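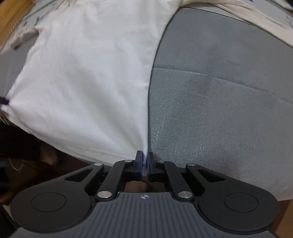 Ticket 272: White cotton shirts, hem turns up after washing
Product: Jedinel basic shirt, white
Opened by: Wititz guesthouse, linen room
Handled by: Dhillon Textile Care, customer support
Status: Solved, waiting for customer confirmation

Problem as reported
We have bought the Jedinel shirts for our breakfast staff in March. After a few washes the bottom hem does not stay flat. It rolls to the outside, and when we fold the shirt the roll makes a hard line over the front. We wash at 60 degrees, spin at 1000, and dry in the tumble dryer until fully dry. The detergent is Grakurent powder. We have 8 shirts with this problem. The older shirts from another maker do not have it.

First answer from support
Thank you for the clear information. Please tell us two things. Is the stitching of the hem broken in any place? And does the hem become flat if you pull it with the hands while the shirt is still damp?

Reply from customer, 9:40
The stitching is complete, I have looked along all of the hem. On a damp shirt it becomes flat when I pull it, but I must hold it at two points, the corner and one more place. If I pull only at the corner, I get small wrinkles there and the rest stays as before. On a dry shirt pulling does almost nothing.

Support
Then we believe the fabric is not damaged. The sewing thread has become a little shorter than the cloth, and the full drying fixes it in this form. Please try the following with one shirt:
1. Wash at 40 degrees with the same powder, half load.
2. Spin at 800 or lower.
3. Take the shirt out damp. Do not use the dryer.
4. Spread it on a flat surface covered with a cloth, hem toward you.
5. Hold the hem at two points, a hand width apart, and pull gently to the sides. Move along the hem until the other end.
6. Smooth the body of the shirt upward from the hem, then let it dry lying.

Reply from customer, 16:15
I made the test with one shirt. The hem is flat now, only near the left side seam it still lifts a little. I did not iron it. Is it allowed to iron over the stitching?

Support
Yes, from the inside, medium heat, with steam. Press and lift, please do not push the iron along the hem. For the folding see also ticket 159, same shirt in gray.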